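Home | Files | Docs | Changes | Contact

Print this page | E-mail this page

# Saseck lift operator training records, data card

Maintained by Mortimer Whitlock. Last touched in September, will tidy up later.

## What it is

Training and renewal records for people who run boom lifts, scissor lifts and mast climbers. One row per card issued. Three training centers: Plurnoretti, Esteo, Gisler. No names, no birth dates.

## Size

- 194 rows after cleaning (200 before, 6 were double entries from Esteo)
- 104 are renewals, rest first-time cards
- 7 columns

## Columns

`card_id`, `center`, `machine_type`, `course_hours`, `result`, `renewal`, `instructor_code`

`result` is pass / fail / resit. Gisler used to write "retake", changed those to resit by hand. Shout if I missed one.

## Known problems

- `course_hours` blank for a lot of Plurnoretti rows. Paper sheets, hours not writen down. Do not fill with zero.
- Mast climber rows are few, dont build anything on them alone.
- Instructor codes got reissued when the regions were merged. Same code at two centers is two people.
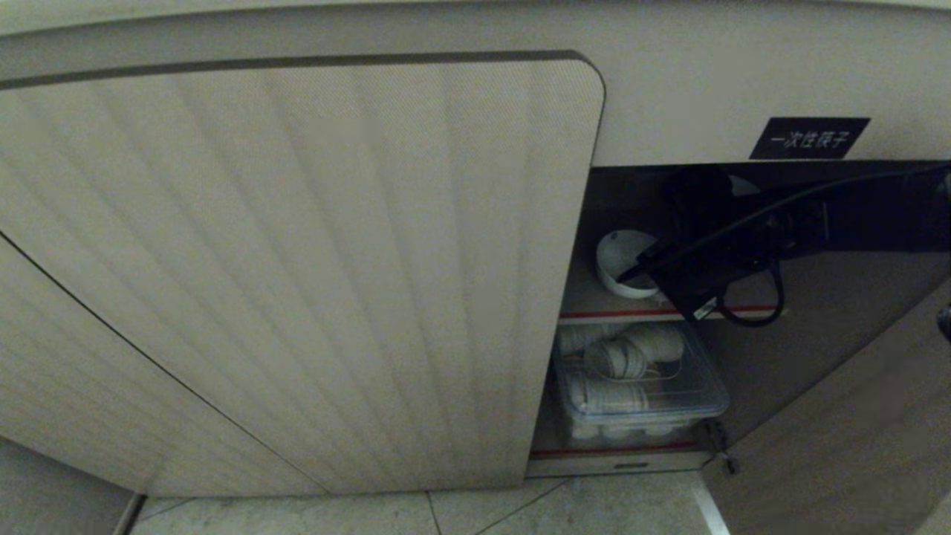
- Resits get their own row with a new `card_id`. No link back to the first try, sorry.

## Use

Fine for course planning and reports. Not for checking if somebody holds a valid card, ask the center for that.

Load as UTF-8, comma separated, header on line one.

## To do

Split scissor lifts into indoor and outdoor. Get the Esteo hours rechecked.

Related items

- Gisler course calendar
- Machine type codes
- Saseck renewal form, notes
- Plurnoretti paper sheets, scan index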